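Planner keeps choosing the wrong side of an open washer door
Asked in Motion Planning and Control

Skernar_user

Two-arm setup, head camera, front-loading washing machine. The job is the dullest one imaginable: open the door, pick a soft toy out of a basket, put it in the drum. My planner is happy to do every part of this except the part where the door is open. Once the door swings, the left arm plans a path straight through where the door now is, or else goes on a grand tour past its own elbow and times out at 30 seconds.

The collision scene has the washer as a box and the door as a thin cylinder on a hinge. I update the hinge angle once the opening skill reports success. Perception is a depth cloud filtered down to whatever isn't the robot. Everything looks fine in the viewer, which is of course where everything always looks fine.

Is this a planner problem or a scene problem? I've already swapped planners 3 times and am running out of ones with nice logos.

Teófilo Grajales

Scene problem, almost certainly. You say the hinge angle gets updated when the skill reports success. Success according to whom? If it's the commanded angle, your door is wherever the skill hoped it would be. Ours (we call the stack Besham, for reasons lost to history) was out by 17 degrees for most of September, and we blamed the planner too.

What fixed it for us:

Fit the door angle from the depth cloud after the arm has let go and backed off. Mask the glass first. Depth on a domed window is mostly fiction, and it will drag your fit towards the drum.

Freeze the scene before you plan. If the cloud is still updating while the planner samples, you get paths that were valid for a world that no longer exists.

Plan the approach to the basket and the approach to the drum as separate problems, with a fixed waypoint out in front of the machine. It's inelegant. It also took our failures on the Friday run down to the ones we deserved.

As for the grand tour past the elbow, put a cost on joint travel and seed the inverse kinematics from the current pose. Otherwise the solver picks whichever answer it meets first, and it has strange friends.

The start pose we replay from, door shut, toy in the basket, both grippers low:
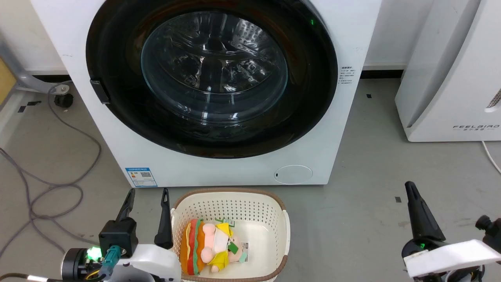
Should the toy be in the collision scene once the gripper is holding it?
Attach it to the gripper link as a padded sphere, and allow contact between it and the basket until the lift is finished. Without that allowance the planner sees a start state already in collision and refuses to move at all.

rumico_238

just turn off collision checking for the door, works for me

Skernar_user

Thanks Teófilo. It was the commanded angle. I've put the fit in after the retreat and the left arm now goes round the door like a sensible adult. Still timing out now and then on the way to the basket, so the waypoint is next. rumico_238, I have met your door and I'm sorry for it.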